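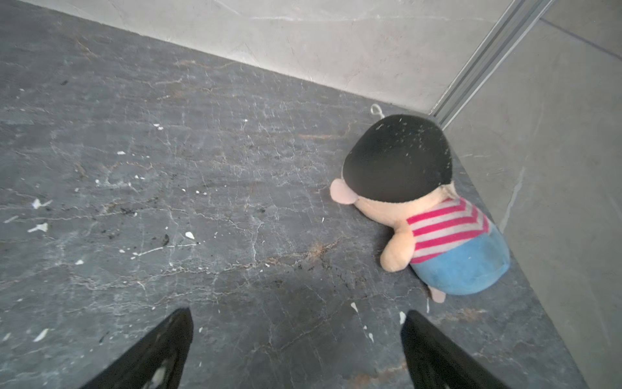
March 2019. Second week on the Rurkcombe short, and I've finally got the reels into an order I can live with, so I'm putting it down before I forget how I did it (Caoimhe, you'll want this when you take over the grade). The film runs to 127 shots, and 109 of those now have a clean scan and a matching sound file, which cheers me up no end. The trouble is still the lobby sequence, where Kieran's character comes down the stairs and can't find his son. Donal wants the floor to feel cold and grand and a bit unkind, and what I keep pointing him towards is dark grey stone with thin pale veins branching all over it, like the marble under the little plush boy lying face-down in the corner, with the paler wall coming down to meet it. Our painted flat looks like a kitchen worktop next to that, I'm sorry to say, and I painted most of it myself!

Tried a glaze over the flat this morning, black with a drop of blue, wiped back with a rag. Better. The veins want a finer brush, and they need to wander and split more than I'd let them. Roel lit it from low on the left and it was lovely until Chin-lung walked through in white trainers and we saw how much bounce we were getting off it. Have asked him for the brown shoes.

Sound: the Warnen recorder dropped out again on take four. I've swapped the cable and labelled the old one, so please don't put it back in the drawer. Kieran very kindly did his line over and over for the wild track and I think we'll use the quietest one, where he hardly gets the name out.

Scan of reel three starts at frame 3509, not at zero, so mind that when you conform it. Kobori lens is back in its case. We've spent 140 pounds on paint and board so far, receipts in the blue folder.

Still to do: second coat on the flat, ask Donal whether he'll give up the staircase close-up (he won't), and send Plosus the rough cut with the temporary music taken off.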